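Home | News | Materials | Housing | Archive | Contact

Plelbridge tightens moisture rules for wood worktops in rental housing

April | By Bogumił Czarnecka

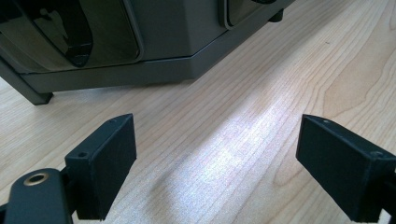
The Plelbridge housing office will require moisture readings for all solid wood and veneered worktops installed in its rental units, under a revised fitting standard released this month. The rule applies to new kitchens and to replacement tops in existing ones.

The standard covers 1,524 apartments. Of these, 427 are scheduled for kitchen replacement in the current program, and work on the first block in the Pornisholm district has already been tendered.

Under the previous text, installers had to let wood tops rest indoors before cutting but were not asked to record anything. The revised version calls for a pin or pinless meter reading at both ends of each top, taken on the day of fitting. Readings must fall between 8 and 12 percent. A top outside that range goes back to storage and is measured again before use.

Cut edges at sinks and cooktops must be sealed with two coats of finish, including the underside for a distance of 2 inches from the opening. Fasteners have to pass through slotted brackets so the top can move across the grain. Rigid adhesive between the top and the cabinet is no longer accepted.

Henryk Kaczorowski, who drafted the technical section, said most claims in the past two years involved cupping near dishwashers and open joints at mitered corners.

"The boards were usually sound when they left the shop," Kaczorowski said. "They were stored in an unheated stairwell, fitted the next morning and screwed down tight. By the middle of the heating season the joint had opened."

The office also changed its finish requirements. Hardwax oil remains allowed, but tenants must receive a care sheet and a small container of maintenance oil at handover. Film-forming lacquers are accepted only if the supplier can provide a repair procedure that does not involve removing the top.

Kozłowski, the joinery firm that holds the present supply contract, said it would add a printed reading to each delivery label. The firm will log results in Drotusix, the maintenance database already used by the housing office for boilers and ventilation.

Contractors that fail to submit readings face a deduction of 2,000 per block from the final payment. Tops fitted before the revision are exempt unless they are removed for other work.

The full text of the standard is available from the Plelbridge housing office on request.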